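Re: [collect] wrist views from the bowl setup

Fulvio Sorrentino wrote:
> Can you send a couple of wrist frames from your corner before we all
> start copying your setup? I'd like to know how much background the
> policy is going to get for free. Also, are we keeping the blurry
> stretches or cutting them? The Kolside people cut theirs and I'm
> not sure I agree.

Hi Fulvio, hi all,

Sure, two wrist frames from the same place, straight out of the recorder, no cleanup:
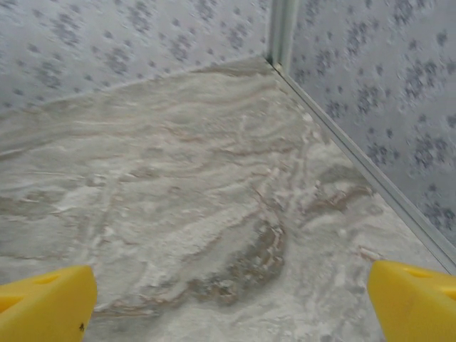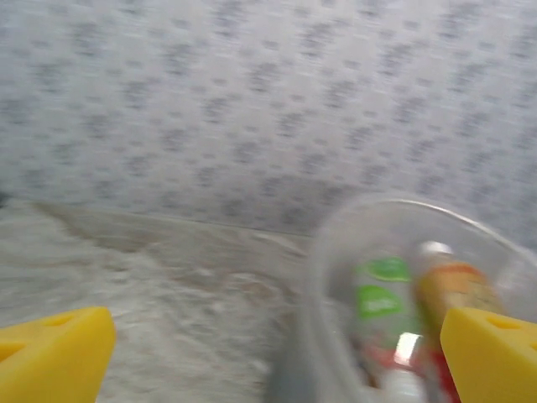

Marbled surface in the first, clear bowl with a couple of items in the second, spotted wall in both.

BACKGROUND

Plenty of it, and I kind of like that. The spots are great for tracking the wrist (lots of little corners to grab onto) but I do worry the model will learn "spots = I'm in the right place" and then fall apart in front of a plain wall. So my plan is to do the first 1000 demos like this and then swap the backing panels every so often for the rest. If Wullel still has those plain gray boards from July, I'd love to borrow them!

The marbled surface bothers me more. Take that dark swirl between the fingers in the first frame. To me it's obviously just the pattern, but a small network might well decide it's something to pick up. I want a decent pile of negatives where the arm looks at bare surface and the right answer is to go look somewhere else. Say one negative for every five grasps? Shout if that sounds wrong.

BLUR

I'm keeping it, sorry Kolside. The second frame is a pretty fair sample of how bad it gets: you can still tell there are two things in the bowl, but forget reading the labels. If we throw out every stretch like that, the policy never sees what its own fast moves look like, and at run time it'll see them constantly. What I'd do is tag them, so anybody who wants sharp frames only can filter. Krajewska has a script that scores sharpness per frame, and I've been running it with the threshold at 36.

The see-through bowl is a separate headache. The rim is faint even when things hold still, so please don't auto-label it. Do it by hand on the keyframes and let the tool fill in between.

COUNTS

We said 2000 episodes per site. I'd like to go to 3000 here, as the negatives eat into the total and I don't want to end up short on real grasps. Prenent would need to sign off on the extra disk, so can whoever talks to them next bring it up?

Fulvio, send me yours when you get a chance, especially if your fingers are a different color. Mine are so yellow I bet the network could find them with its eyes shut, and I'd like to know what happens when we mix the sites.

More after lunch, the recorder is beeping at me.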